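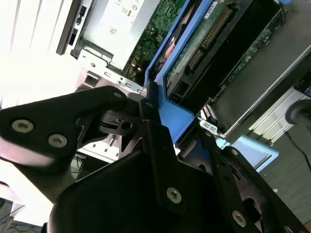

Prarkau, 1 May 2020

# Setting Up a Gripper for Work Inside an Open Server Chassis

This procedure covers preparation, approach, contact and release for a two-finger gripper working on plastic brackets, handles and latches inside opened server hardware. It applies to the Semerar bench cells. The Fillonton cells use a different controller and have their own page.

Read the whole page once before you start. Steps are to be done in order. Where a step says "record", the entry goes in the cell log, under the unit number of the chassis and not under the job number.

## Before power is applied to the arm

1. Disconnect the chassis from supply. Remove the power cords from the unit completely. Switching off at the power strip does not count.
2. Wait for the discharge time given in the chassis service manual. If the manual gives none, the unit does not go on the bench until Mali Hopkin has set a time in writing.
3. Fasten the ground lead to bare metal on the chassis. Painted panels and coated rails are not acceptable points.
4. Check that the gripper fingers have a path to ground. Black-finished fingers may be coated or anodized, and a coated finger can be insulated from the body it is screwed to. Measure from the fingertip, at the spot that will touch the work.
5. Inspect the finger screws and linkage screws. Socket-head and star-recess screws are both used on these grippers. Use the correct driver for each. A rounded-out recess is replaced on the spot.
6. Move each linkage by hand through its travel. There should be no side play at the pivots that you can feel. Side play at a pivot becomes a larger error at the tip.

Screws on the linkage carry a paint mark only if the cell owner has asked for one. Do not add marks of your own, as paint flakes inside a chassis are treated as foreign material.

## Clearing cables

Loose cables are the most common cause of a stopped job at the Semerar bench. Two kinds need attention.

**Cables in the chassis.** Thin wires near a board edge can be hooked by the outer linkage while the fingertip is well clear of them. Check the space swept by the whole gripper, including the linkages when they spread. Wires that can be moved are tied back with a reusable strap. Wires that cannot be moved are entered in the program as a keep-out volume.

**Cables on the bench.** Anything lying on the tabletop under the approach path is moved before the first dry run. A hose or cable that hangs in a loop must keep its slack over the full travel of the arm. Jog to both ends of travel and look at the loop at each end.

## Choosing the contact surface

Plastic parts inside a server are often colored to show where a person is meant to put a hand. Blue is a common choice. The color is a guide for a technician's fingers and says nothing about how much force a narrow metal tip may apply. Check the service manual for the direction of travel before you program a push or a pull.

Rules for contact:

- Touch the part on its widest flat section where the motion allows it.
- Do not place a tip in the gap between two rails unless the program is written for that gap.
- Never use a circuit board, a connector or a row of gold contacts as a stop, a support or a reference surface.
- Do not press on printed labels or codes. A scratched code means the module has to be identified by hand.
- Thin metal fins bend under very little load. Give them the same clearance as a board.

Set clearance from any board or contact row to 6 mm during approach. Inside the final move the clearance may drop to 2 mm, at reduced speed only. If the layout will not permit 2 mm, the job is done by hand.

## Teaching the approach

1. Jog to a point above the chassis with the gripper closed.
2. Turn the wrist so that the finger bars line up with the long direction of the bracket. Chassis are not always square to the bench, so take the angle from the part.
3. Open the fingers by the amount needed and no more. Look at the outer linkages again at this opening.
4. Move in along the finger axis. Do not combine this move with a wrist rotation.
5. Stop short of contact and save the point as `PRE`.
6. Enable force monitoring. Advance at contact speed until the threshold trips, then save the point as `TOUCH`.
7. Back out to `PRE` along the same line.

The speed override for steps 4 through 7 stays at the contact setting. Only the dry run over an empty fixture may be done at 100 percent.

If the wrist camera is used for positioning, check for glare first. Bare metal modules and white bench surfaces can wash out under direct light, and the edge finder will then place the edge in the wrong spot. Turn the lamp or lower the exposure, then repeat the edge check. Shadowed ends of boards give the opposite fault and need a second light position.

## Pushing, pulling and releasing

Force limits are set per part and are kept in the Pugh parameter table. Load the row for the part before enabling motion. Values are not carried over from a similar-looking bracket.

On a force trip, the arm holds position. It does not retry. The operator looks at the fingertip and the part, and then decides between backing out and ending the job. A second trip on the same part ends the job in every case.

To release, open the fingers first, pause, and then withdraw. Check that the part has stayed where it was before raising the arm out of the chassis.

## Fault codes

Code 1082 means that the finger position and the commanded position disagree. With the gripper inside a chassis, do not clear it from the panel. Press hold, inspect the linkages for a caught wire, free the wire by hand, and clear the code afterward. Record the code and where the wire was found.

## Closing out

- Withdraw to the safe point and lock the arm.
- Look over the boards next to the work for marks.
- Pick up scraps and strap ends from the bench and the floor.
- Remove the ground lead last.
- Record the finger set used and any screw that was tightened or replaced.

Finger sets are inspected each March, or after any collision. Requests to change the clearance values go to Mali Hopkin with the cell log pages attached.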